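Jadilholm workshop notebook, linen bench
December 17, 2021

Back on the white cloths. I had hoped to be done with white cloths by the end of June, and I wrote as much at the time, in ink, in this same notebook, where it now looks very silly.

State of play. Numness wants a folding sheet they can hand to somebody on a first day and walk away from. What they have at present is a page and a half of advice that opens with "smooth the item" and gets to "put the item away" without passing through anything in between. So the job is the in between.

Stock as it stands: 88 white cloths of the Dixit cut, plus the odds and ends bag, which I refuse to open before lunch. Dixit cloth is meant to be square. I measured one at 685 mm along one side and 51 mm short of that along the next, so square is a matter of faith. It matters because the sheet says "bring corner to corner" and on a cloth like that you get corner to corner once and then a tongue sticking out for the rest of its life. Options: fold long side first and hide the tongue inside, or fold short side first and pretend. Long side first is better. Write that down for the Numness sheet in large letters.

Finding a corner. This is still the slow part and I keep underestimating it. A cloth in a heap has four corners and about forty things that look like corners. What works for me:

pick it up anywhere
let it hang
take the lowest point, which is a corner more often than not
run along the hem from there to the next one

On a table there is no hanging, there's only shuffling, and shuffling makes more fake corners. Bed height is better than bench height for this. You can drape one end over the side and let gravity do a bit of the work, which it does free of charge and without a training sheet.

Soft surface versus hard. I was sure the hard bench would win. It does for the last fold, when you want a crease to stay put. For the first two folds the bedspread is better, since the cloth grips it a little and doesn't skate off when you pull the far edge. Downside: a white cloth on a busy pattern is easy to see, but the second you look for a hem your eye goes to the pattern instead. Plain cover next time, if Jadilholm owns such a thing.

Clothes. They need to be off the bed before starting. Dark things leave lint on white things and the lint is then there forever. I have written this in the notebook before, underlined, and I can see how much good the underlining did.

White cloth by the corner, and again at the bed:

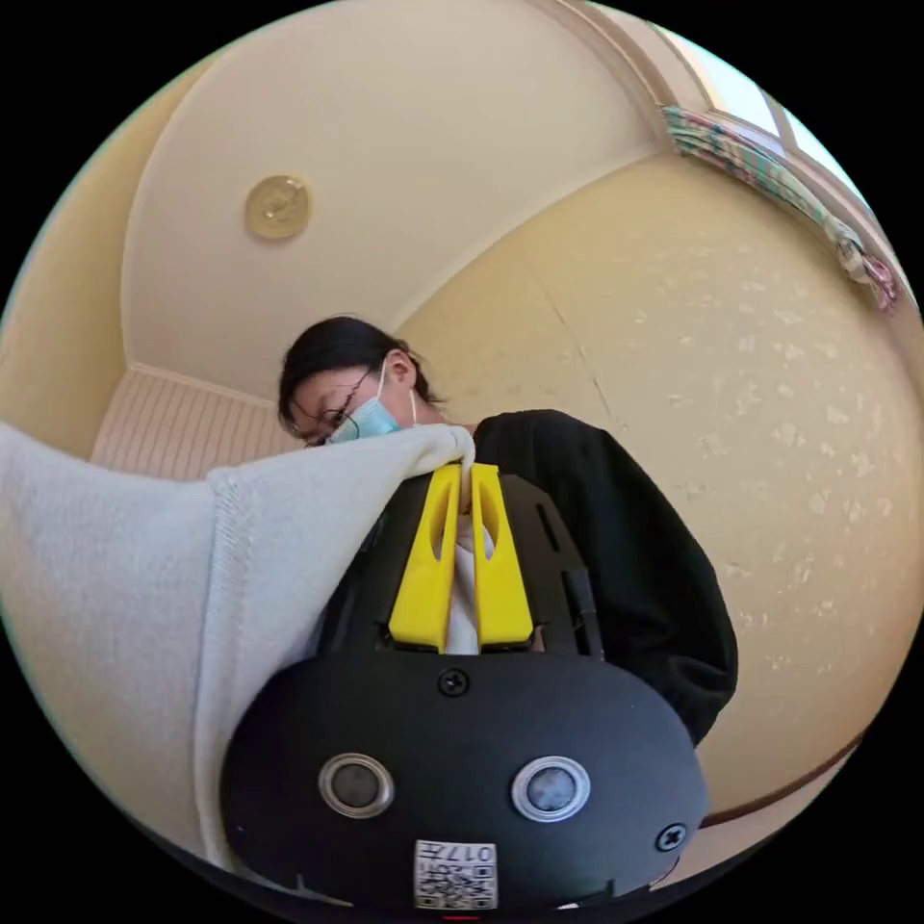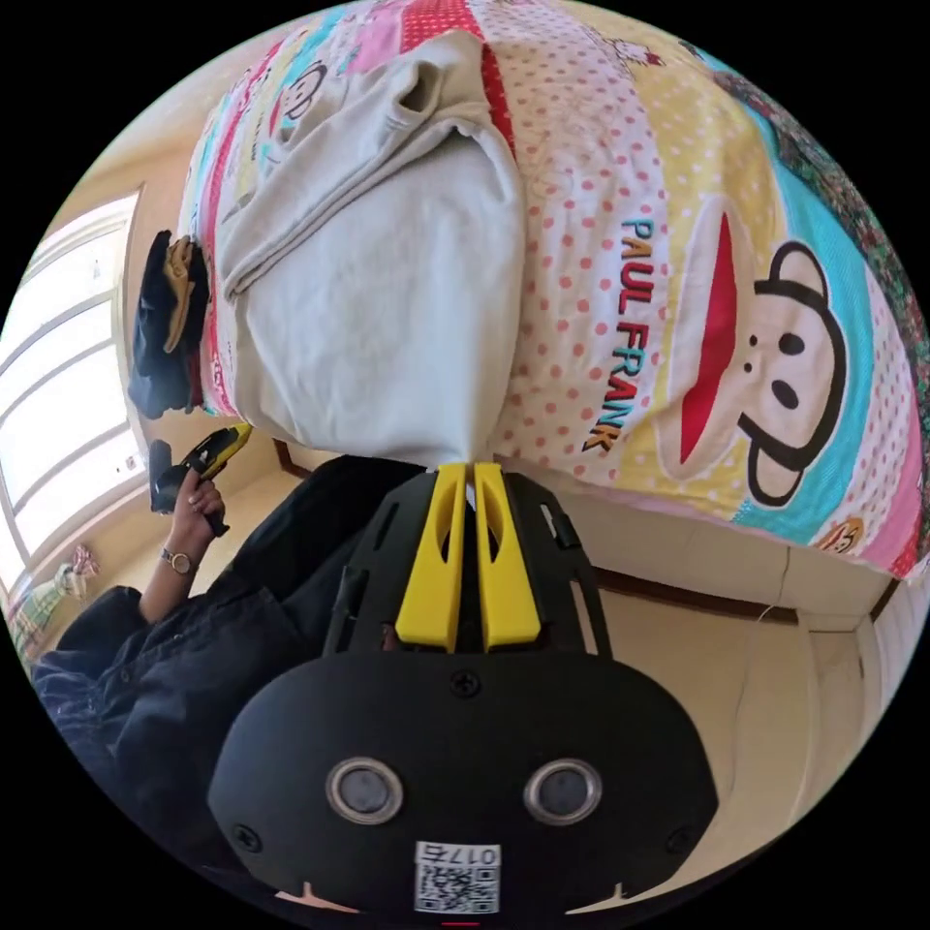 Pinch size. If you take a corner by the very tip it stays a corner and the hem hangs straight below it. If you take a good fistful it bunches, and you have to shake it out and find the thing all over again. The draft said "grasp firmly." Changed to "take a small pinch." Firmly is how we got the bunching.

Dullero trays. The finished stack has to go in a Dullero tray, and the tray is narrower than the cloth folded in quarters. So thirds the last time, not halves. Three tries before the thirds came out even. The trick is to fold the far third toward you first. Nobody at Dullero has asked for my views on tray width, so they go here: wider.

Lint roller is order number 794 and still on its way. Using tape in the meantime, sticky side out around the hand, which works very well on cloth and also on sleeves, paper and the notebook. Apologies for the state of this page.

To do
rewrite steps 2 to 5 of the sheet, long side first
cut the word "simply" wherever it turns up (it turns up a lot)
plain bed cover
try the hang and find method on a bigger piece, a pillowcase or a small sheet
ask Dixit whether the short side is short on purpose
odds and ends bag, after lunch, possibly after lunch tomorrow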